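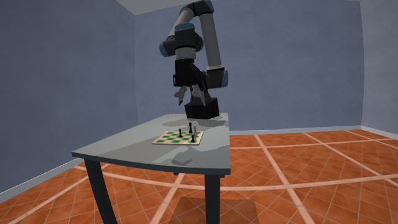
A small chessboard on a long gray table, with a robot arm over it.

Hongmei Zeng Lands Her First Lead Role in "Brivum" Season Two

October 30, 2023

Fans of Hongmei Zeng have been asking for this since the first season of "Brivum" wrapped, and now they've got it. The actress is moving up from supporting player to full-on lead when the mystery drama returns to Sulluso next year, and the streaming service has ordered 11 new episodes to go with the news.

Zeng plays Dell, the night clerk at the only hotel in the made-up mountain town that gives the show its name. If you watched the first season you already know why people are so happy. Dell was written as a small part, a young woman who handed over room keys and overheard things she shouldn't, and she was supposed to be gone by the third episode. The writers kept bringing her back! By the finale she was standing alone in the flooded lobby with the guest book under her coat, and that was the last shot of the season.

Sulluso announced the renewal and the casting change together in a short statement. Production company Xu is returning, along with most of the original cast, and cameras are set to roll in Ritdale, where the exteriors for the first season were shot.

"I read the first script of the new season standing up in my kitchen and I didn't sit down until it was over," Zeng said on a call with reporters. "I kept thinking there had been a mistake with the page numbers, because Dell was on all of them."

From One Line to the Top of the Call Sheet

Zeng is 25, and "Brivum" was her first regular job on television. Before that she had a handful of stage credits, a couple of commercials (one for a mattress store, which she will happily act out if you ask) and a single line in a medical drama that was trimmed before it aired. She has told that story in several interviews and she tells it well. Her parents had invited the neighbors over for the broadcast. Everybody watched the entire hour, and when the credits ran her father asked if they had the right channel.

She auditioned for "Brivum" for a completely different part, the sheriff's daughter, and didn't get it. The casting team called back the same week with the offer of the hotel clerk. She took the job, packed one suitcase for what she thought would be a two-week stay and ended up buying a winter coat in Ritdale when the shoot stretched on and on.

That coat is the one Dell wears in the finale, by the way. The costume department liked it so much they asked to borrow it, and Zeng says it has never been quite the same after all that water.

The finale itself is still the episode people talk about. It runs 54 minutes, the longest of the season, and for a good stretch in the middle there's hardly any dialogue at all. Zeng moves through the hotel with a flashlight, checking the rooms one after another, and you can read every thought on her face. If you've been putting off the show, that episode alone is worth catching up for, although please don't start with it!

What We Know About the New Story

Plot details are being kept quiet, but a few things came out on the call. The new season picks up the morning after the flood. The hotel is closed, the guest book is missing as far as the sheriff is concerned, and Dell is the only person in town who has read the last page. There's a new arrival too, an insurance investigator who checks into a hotel that isn't supposed to be taking guests. That part hasn't been cast yet, or at least nothing has been confirmed.

Zeng wouldn't say what is on the last page. She did say that she knows, that she found out over lunch, and that she had to put her fork down.

The first season also ran 11 episodes, so viewers can expect the same pace this time, with one new chapter a week. Plenty of shows get dropped all at once these days, and "Brivum" really benefits from the wait. Half the fun last year was the week in between, when everybody had a theory about the elevator and most of those theories were wonderfully wrong.

Asked if she reads the theories, Zeng laughed. "All of them. There was one that said Dell was a ghost the whole time. I brought it to set and for two days I wouldn't open any doors, I just waited for somebody to open them for me."

She was just as open about being nervous. Leading a series means longer days and more scenes, and it also means being the person who sets the mood for everybody else. She said she has been watching how her older castmates handle it, who remembers the names of the new crew members, who stays to read lines off camera when they could be back in a warm trailer. She wants to be the kind of lead who stays.
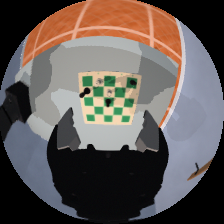

Ritdale Gets Ready for Another Season

The town of Ritdale seems as excited as anyone. Shooting there last time took over the main street for weeks, and the old bank building, which plays the outside of the hotel, still has its painted "Vacancy" sign in the front window. The owner was offered the chance to have it taken down and decided to keep it. Visitors come by for photos nearly every weekend, and the bakery across the street now sells a key-shaped cookie with a room number iced on it. (Room nine sells out first. If you've seen the show, you know.)

Zeng went back in August for a fan screening at the local movie theater, where the finale was shown on the big screen for the first time. She hadn't planned on speaking, but the crowd wouldn't let her leave without a few words, and she ended up sitting on the edge of the stage answering questions until the staff started turning off the lights in the lobby. She already knew about the renewal at that point and couldn't tell a soul. Several people asked her flat out if Dell was coming back. She told them she had left her suitcase in the car, and everyone laughed, and only now does it sound like a hint.

The new season will use more of the town than the first one did. The train station, the river path and the high school gym are all on the list of locations, and people who live there will be able to sign up as extras once dates are set. Xu says details on that will be posted at town hall and on the show's website.

What Else She's Working On

Television isn't the only thing on her schedule. Zeng has finished recording an audiobook, a collection of spooky short stories for teenagers, and she calls it the hardest job she's ever done, mostly because her stomach kept growling and the microphone picked up every bit of it. She would also love to get back on stage. There's a two-person play she's been carrying around in her bag since drama school, and she says she'll do it the minute she finds a free month and a theater that doesn't mind a small audience.

For now, though, it's all about Dell. Zeng starts rehearsals soon and has been taking swimming lessons to get ready, which will certainly get the theories going again. When a reporter asked how much swimming there was going to be, she started to answer, stopped and said she had better check with somebody first.

The supporting cast hasn't been announced in full, but the sheriff, the sheriff's daughter and the hotel's grumpy owner are all confirmed. So is the cat. Viewers wrote in about the cat in large numbers after the flood episode, and Sulluso made a point of putting it in the statement, in its own paragraph, near the top.

The first season of "Brivum" is streaming in full on Sulluso. A release date for season two hasn't been set, and we'll update this story as soon as there's a trailer to share.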